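Projeto Ullora: quanto tempo dura uma peça de roupa?
Relatório final do trabalho de grupo, disciplina de Materiais e Consumo

1. De onde veio a ideia

Em janeiro, a residência MacRitchie, onde vive metade do nosso grupo, fez a recolha anual de roupa usada. Ajudámos na triagem e ficámos espantados com o estado de muitas peças. Havia camisolas quase novas com a gola deformada, calças excelentes a que faltava só o botão e uma quantidade enorme de malhas encolhidas. Quase nada daquilo estava gasto pelo uso. A roupa tinha sido estragada em casa, na máquina, no estendal ou no fundo de uma gaveta — e foi aí que percebemos que tínhamos tema!

A pergunta ficou assim: que hábitos domésticos encurtam mais a vida da roupa, e quais deles se mudam sem gastar dinheiro?

2. Como trabalhámos

Escolhemos 20 peças da recolha, todas laváveis à máquina, e dividimo-las em dois conjuntos parecidos. O primeiro foi lavado a 30 graus, do avesso, com centrifugação baixa. O segundo foi lavado a 40 graus, sem separar cores, com o programa que a maioria dos residentes disse usar. Medimos comprimento e largura antes e depois de cada ciclo, sempre com a mesma fita métrica e com a peça pousada numa superfície plana.

Também visitámos duas lojas. Na Wuvach, que vende roupa em segunda mão, explicaram-nos o que leva uma peça a ser recusada ao balcão. Na Sterkard, uma oficina de arranjos, deixaram-nos passar uma tarde inteira a ver trabalhar (foi o melhor dia do projeto, sem discussão) e aprendemos a reconhecer uma costura feita para durar.

3. Lavagem e secagem

As peças em 100% algodão foram as que mais mudaram. No conjunto a 40 graus, as t-shirts perderam comprimento logo no primeiro ciclo e depois estabilizaram. A 30 graus a diferença foi tão pequena que tivemos de repetir a medição para acreditar. As misturas com poliéster aguentaram melhor a forma, mas ganharam borboto, sobretudo debaixo dos braços.

Na secagem tivemos uma surpresa. Contávamos que o sol direto fosse o grande culpado e, nas cores escuras, foi mesmo. Nas malhas, porém, o pior foi pendurá-las molhadas pelos ombros: o peso da água puxa tudo para baixo, e a camisola seca com dois bicos que já não saem. Passámos a secá-las deitadas, e o problema desapareceu.

4. Dobrar e guardar

Esta parte era para ter meia página e acabou por ser a mais divertida. Testámos três maneiras de guardar calças: penduradas pela cintura, enroladas e dobradas ao comprido. As enroladas ocupam menos espaço, mas o tecido grosso fica com ondas. As dobradas ao comprido, pelo vinco das pernas, saíram da gaveta praticamente prontas a vestir. O segredo está em alisar a peça numa superfície firme antes da primeira dobra. O colchão cede e cria rugas novas, por isso preferimos o chão, com uma esteira limpa por baixo.

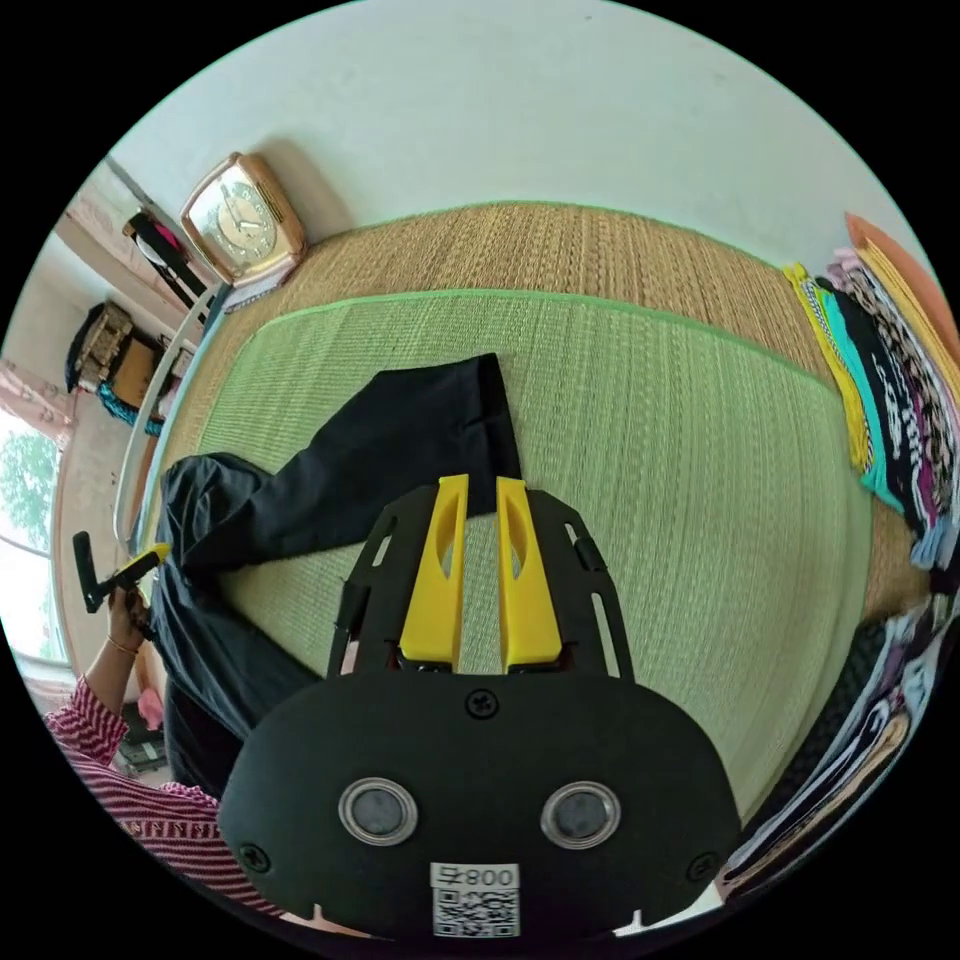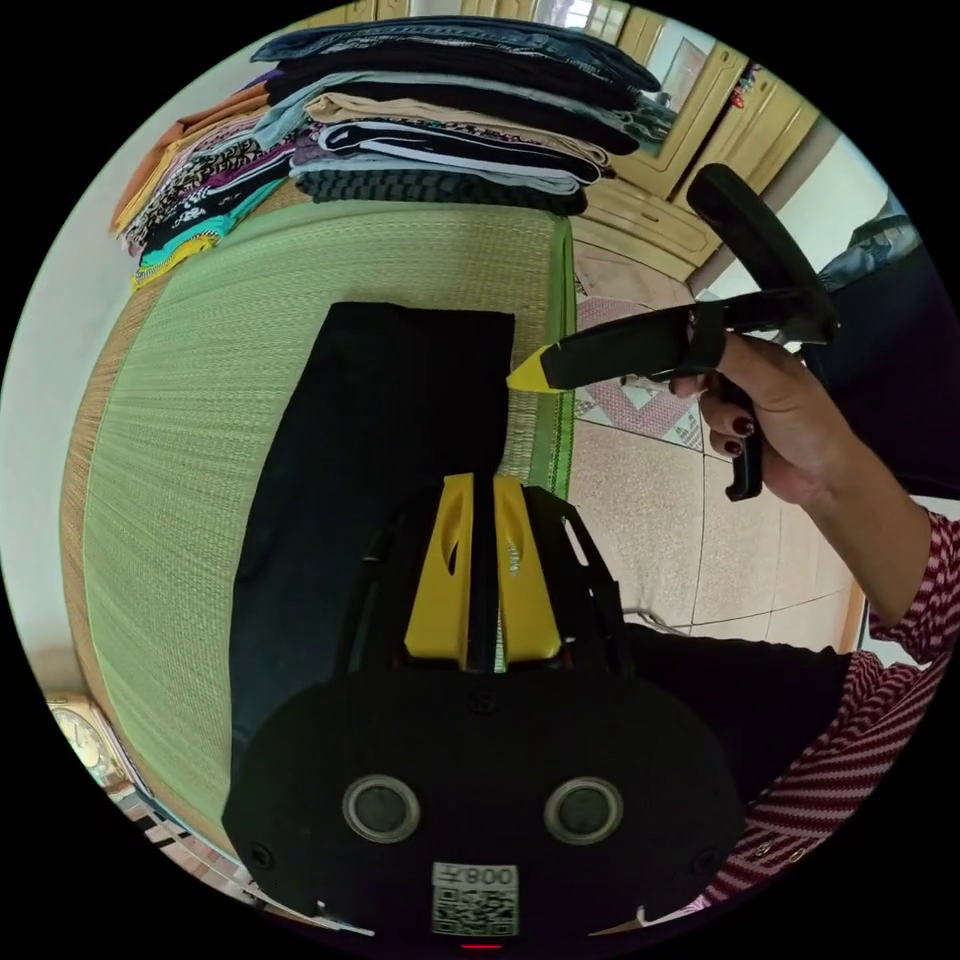
Figuras 1 e 2. Roupa escura sobre a esteira verde: ainda por dobrar na figura 1, já dobrada ao comprido na figura 2.

Para as malhas, a regra é simples: nunca em cabides. Na Wuvach disseram-nos que os ombros deformados são um dos motivos de recusa mais frequentes, a par dos fechos partidos.

5. Arranjos

Na oficina aprendemos a pregar botões com pé de linha, a apanhar uma bainha e a fechar um buraco pequeno antes que alastre. Treinámos depois nas peças da recolha. As primeiras bainhas ficaram tortas, as seguintes já passavam por decentes — e uma delas anda agora na rua, nas calças de um elemento do grupo.

6. Limitações e próximos passos

A amostra é pequena e não sabíamos a idade de cada peça, o que pesa bastante nas conclusões sobre encolhimento. Faltou-nos também testar lã, que ninguém quis arriscar na máquina comum. Gostávamos de repetir os ensaios com tecido novo, cortado do mesmo rolo, e de montar na residência uma mesa de arranjos aberta à quinta-feira. A caixa de linhas já está comprada.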